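Ticket 1339
Queue: Stockroom and packing
Site: Flellthorpe
Subject: Rolled work gloves keep coming undone in the Riteo bins
Status: Reopened, then resolved
Opened: November

Problem as reported

Gloves are being rolled at the bench and dropped in the bins, and by the time the Lirnodness order gets picked a good share of them have opened up. Pickers are re-rolling as they go. A bin that should take 100 rolls is full well before that. No trouble with the black knit ones, only the yellow and white work gloves.

Update, 9:40 am

Went down and had a look. Great little puzzle, thank you for sending it in! Emptied one bin onto the bench and sorted tight rolls from loose ones. The loose ones had nearly all been started at the cuff, so the fingers ended up on the outside with nothing holding them. The tight ones were started at the fingertips.

Tried so far:
Rubber bands. They hold fine but leave a crease, and somebody has to take them off again.
Paper sleeves left over from the Cantero job. Too wide, slid right off.
Rolling from the fingertips and folding the cuff back over the end. Very promising.

Update, 11:15 am

Rolled a batch of 4 dozen the new way and shook the bin hard for a minute. Lost 7. I looked at those 7 and they were all ones where I'd been lazy about flattening the thumb first. So: thumb flat across the palm, press the air out, then roll.

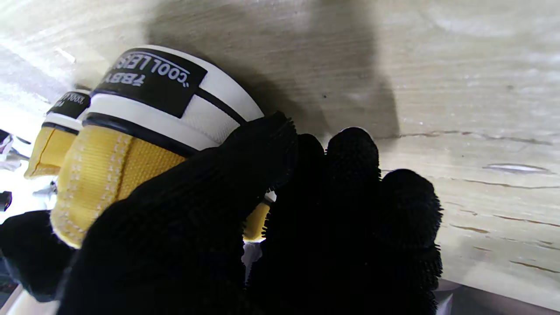
The other thing that helps a lot is keeping a finger on the roll while the cuff goes over. If you let go to get a better grip, it springs back about half a turn and you never quite get that back. Takes a bit of practice but it's really satisfying once your hands learn it.

Marked resolved. New card taped up over the bench.

Reopened, 2:30 pm

Second shift says rolls are still opening in the bottom layer. Checked, and they're right. It's the bins this time. Rolls standing on end get pushed over when more are dropped in on top, and the cuff works loose.

Fix: lay them on their sides, cuffs all facing the same way, and start the next layer crosswise. Did one full bin like this with second shift and we got all 100 in with the lid shut! Carried it down to the dock and back and opened it up. Every roll still closed.

Resolution

Roll from the fingertips, thumb flat, cuff over the end. Lay flat in the bin. Card updated. Old stock still needs re-rolling, please do it as you pick. Leftover rubber bands are in the drawer under the label printer if anyone wants them.

Closed, 4:05 pm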